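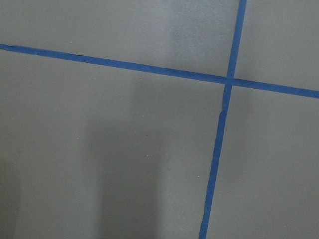
Su-bin Jang wanted to know, before any of the rest was settled, whether the lines had to be straight, and if they did, who was going to be in charge of that.

They do not have to be straight, and no one is going to be in charge of that. Both points are now written into the house rules at Naidu, the shared workroom in Bultau, which today announces the general release of Billey, a system for dividing one flat surface among several people by means of blue painter's tape.

BULTAU, February. Billey consists of a strip of tape going one way and a strip of tape going the other. Where they cross, there is a crossing. The four areas that result are called quarters, although members have been quick to point out that they seldom are.

The system was developed by Prutik, the home and workroom organizing firm that has run Naidu's storage and cleanup since the place opened. Prutik had previously tried a booking calendar, a set of colored trays, a laminated notice, and a second laminated notice drawing attention to the first. The tape was put down one Monday as a stopgap while a proper solution was being priced. The proper solution came back at $600 a table and needed an electrician. The tape stayed.

"We had a very handsome plan," said Jae-hoon Shin of Prutik. "It had dividers that rose out of the table. I still have the drawings, if anyone would like to see them. So far I have not been troubled by requests."

THE PROBLEM

Naidu has 405 members, a large number of whom need to lay something out flat on any given evening. Sewing patterns, seed packets, jigsaw borders, the insides of radios, and the annual paperwork of small businesses have all been laid out there, often on the same table and now and then in the same pile.

Disputes were civil and slow. A ruler would move two inches. A mug would be set down in what had, up to then, been regarded as open country. One member cutting a coat lining found that her left sleeve had been filed, with care and in date order, among somebody's receipts. The receipts' owner had thought it was a cover sheet.

"People are generous with a table right up to the point where they need it," said Ha-neul Ahn, who manages the room in the evenings. "Then they lean. Leaning is how it starts. You put an elbow down and by eight o'clock you have annexed the scissors."

HOW BILLEY WORKS

A flat, plain surface is wiped and left to dry. One strip is run across it and a second strip is run over the first, pressed down with the side of a thumb. Each person takes a quarter. Things inside a quarter belong to the person working there. Things on the tape belong to whoever asks for them first, a rule that has given the tape itself a certain popularity as a place to leave unwanted pens.

Prutik recommends a matte surface in a quiet color, for the simple reason that blue shows up well on gray and very poorly on the floral vinyl that used to cover the table by the window. The vinyl has been retired. Members who were fond of it may apply for a piece.

The strips do not need to meet in the middle. Early versions put the crossing at the exact center, which took Jae-hoon Shin most of a morning and a borrowed square. It was then noticed that four people hardly ever turn up with four projects of the same size. A quilter needs a county. A person mending a pair of glasses needs something closer to a parking space. Under the current rules the crossing goes wherever the evening calls for it, and the larger areas go to the larger projects, with the matter decided by talking.

If a strip runs short, a second piece may be added to finish it. The seam will show. The guide devotes a full paragraph to this, having been asked, and the paragraph says that it is fine.

WHAT HAPPENED IN THE TRIAL

The trial ran for 5 weeks. Over that time Naidu kept a notebook by the door in which members were invited to write down any complaint concerning table space. In the same stretch before the trial, the notebook had collected 106 entries, several of them illustrated. During the trial it collected far fewer, and the tone was different. Most had to do with the radiator.

There were some setbacks, which Prutik is listing in the interest of candor and because Su-bin Jang asked that they be listed.

Glitter does not respect tape. It has been given its own table, in the corridor, with a lid.

Tape left down for the whole trial came up in small, stubborn bits at the ends. Strips are now lifted and replaced at the start of each week, and pulled back low and slow. Members who pull straight up at speed, for the noise, have been spoken to.

The word "border" was used more than Prutik would have liked. So was "checkpoint." One quarter was briefly declared a republic and issued a stamp. The stamp was quite well made and can be seen at the front desk.

A proposal to add more strips, giving eight areas in place of four, was tested for a single evening. Nobody could put down a sandwich. The proposal was withdrawn by the person who made it, who had been holding the sandwich.

REACTION

Gil-soo Woo, who repairs umbrellas at Naidu and has lately been using a whole half of a table under an arrangement with the other half, called the system "exactly as good as it looks." Asked whether that could be quoted as praise, he said he would think it over. He has since confirmed that it can, with the wording unchanged.

Seung-woo Heo, whose model ferry has been under construction in the room for longer than anybody cares to work out, was at first opposed. His ferry was wider than any quarter on offer. The crossing was moved. The ferry now sits comfortably within its lines apart from a short length of handrail, over which the neighboring quarter has granted passage.

"I said it would never work and I would like it noted that I said so early," he said. "I also helped with the tape. You may put those in either order."

AVAILABILITY

Billey is available at Naidu from now on, on every table except the glitter table. There is no charge to members. Households, schools, and anyone who shares a kitchen table with a person doing a thousand-piece puzzle may ask for the Billey guide, a single folded sheet that covers wiping, laying, pressing, sharing, and lifting. The first draft ran to several pages and had a foreword. Ha-neul Ahn edited it during a tea break.

The guide does not come with tape. Prutik looked into supplying its own and found that the hardware store already had some.

For those wishing to try it at home, Prutik suggests testing a short strip in a corner first and leaving it for a day, particularly on anything painted, waxed, or inherited. Do not use Billey on a tablecloth. It has been done, and the result moved whenever someone sat down.

An open evening will be held in the main room, starting at 6:30. Visitors are asked to bring one project that can be laid flat and to keep it on their own side. Tape will be put down on arrival. Anyone with strong feelings as to straightness is welcome to hold the other end.

ABOUT NAIDU

Naidu is a shared workroom in Bultau with long tables, good lamps, a sink, and a radiator that is being looked at. It is open on weekday evenings and for most of the weekend. New members are shown where the brooms are before they are shown anything else.

ABOUT PRUTIK

Prutik helps homes and shared rooms put things where they can be found again. Its earlier work at Naidu includes the hook wall, the labeled jars, and the labeled jar of labels. The firm's rising table dividers remain available on request.

PRESS CONTACT

Ha-neul Ahn, evening desk, Naidu, Bultau. Calls are best made before the doors open. Please do not ring to report which quarter you think is the biggest.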